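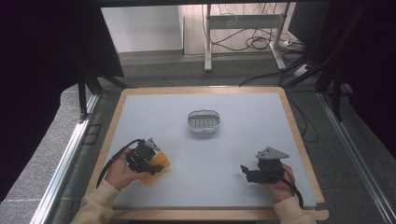

Urkport Residents' Group
Minutes of the meeting held on 03/08/2026 in the back room of the library

1. Minutes of the last meeting
Agreed, with one change. Item 5 said the ferry company had "promised" a later sailing. It had said it would look at one. Corrected.

2. Drosholm ferry timetable
The new timetable was passed round. The company calls it an improved service. The meeting could not find the improvement. The last boat back from Drosholm now leaves before the evening surgery closes, and the early boat has gone altogether outside school terms. The company says its passenger survey supports the changes. Several people asked who had been surveyed, as no one present had seen a form. The secretary is to ask for the survey questions as well as the results.

3. Harbour car park
Vekmont has sent its revised plan for the car park. It offers 77 spaces and "up to" 300 new visitors a day. Members asked where the second figure came from and what "up to" meant, given that none would also be up to 300. The drawing shows trees along the sea wall, where nothing has grown in living memory. The plan does not say what residents would pay to park. A letter will go to Vekmont asking for the charges in writing before the group gives any view. A proposal to welcome the plan in principle was put and lost.

4. Bus shelter
Mac Giolla quoted for the repair in May and has since quoted again, higher, for what looks like the same work. The second quote leaves out the bench. It was felt that a shelter without a bench was a poor return on more money. Agreed to get 2 other quotes and to ask Mac Giolla to explain the difference. One member thought the roof would do another winter. Others who wait under it did not.

5. Street lighting
The council says the lamps on the hill road are working normally. They were off again last week. Members are to note the lamp numbers and send them in — the council will not act on "the one by the chapel".

6. Summer fair
The stall money has been banked. A suggestion that the fair should run over two days next year was met with little warmth, and the person who raised it was asked to come back with a list of helpers.

7. Any other business
The noticeboard key is missing. Whoever has it should return it to the library desk.

Next meeting: same room, date to be posted once the noticeboard can be opened.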